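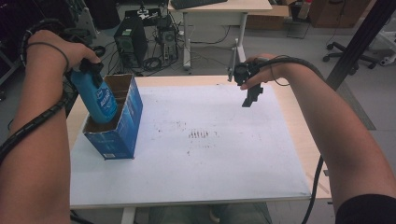 Fletdale put their new EP up on Friday night with no warning, and by Saturday morning the only thing anyone wanted to talk about was the credits on track four.

If you missed it, track four is called "Brirora" and it's the slow one with the organ. The band posted the credits with the download, and under "written by" there are three names: Arwel Maddocks, Kiran Uniyal and Fuseini Odoi. The first two are in the band. Odoi left in February, and the statement at the time said he hadn't been part of the writing for a long while. So people noticed.

I've seen two explanations. One is that the song is old. There's a live recording from the small room at Bandeck where they play something with the same chord change and different words, and Odoi is on keys. I went back and listened to it twice. The verse is close. The chorus is a completely different tune. If that's where the song comes from, he should be on the credits, and it's good that they put him there.

The other explanation is that he's back, or half back. Poonam Nishad, who sang on the last record, liked a comment saying so, and that has been treated as proof. I don't think a like is proof of much. She likes nearly every comment under her own name. 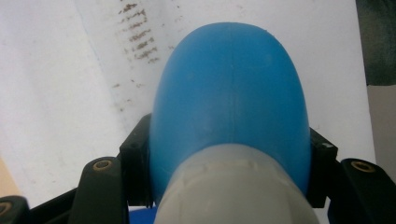 What I'd rather talk about is how the thing sounds. The first EP was mixed so loud that I could only play it in the car. Naveen Gautam did this one and he has left some room in it. You can hear the snare wires rattle at the start of "Kushwaha" before the bass comes in, and Maddocks isn't buried under the guitars anymore. His voice is rougher than I remembered. I like it better.

Not everything works. Track two is a minute too long and the spoken part in the middle should have stayed on somebody's phone. The last track fades out just when Uniyal starts playing something interesting, and I turned it up to hear where it went. It didn't go anywhere.

The download page showed 1,640 plays for "Brirora" when I first looked and 3,111 when I checked before writing this. The other songs are nowhere near that, so the argument over the credits has at least gotten people to press play.

They have a show at Bandeck next month and tickets were $18 the last time I looked. I'm going with my brother, who only knows the first EP and plans to keep it that way. If Odoi walks out for the organ part I'll post it the same night. If he doesn't, I still want to hear how they do that song with one fewer pair of hands.

Posted 18 August 2018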